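Paper cup

A paper cup is a disposable drinking vessel made from paperboard, usually lined with a thin layer of plastic or wax to keep liquid from soaking through. The wall is a tapered sleeve joined along one vertical seam. The base is a separate disk set slightly above the lower edge, and the rim is rolled outward for stiffness.

Because of the taper, empty cups nest for storage and shipping. A sleeve of 20 or 30 takes up little more height than a few cups standing singly. Cups may also be stacked base to rim, with each cup inverted — an arrangement used in table games and building exercises, where the wide rim of one rests on the narrow base of the next. 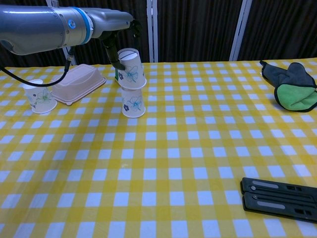 Two inverted paper cups with a blue flower design, stacked rim on base.

Decoration is normally printed on the flat board before the sleeve is formed. Floral line patterns in one or two colors are common on household cups. Plain white stock is more usual in offices and clinics.

See also: Drinking straw, Paper plate, Stacking game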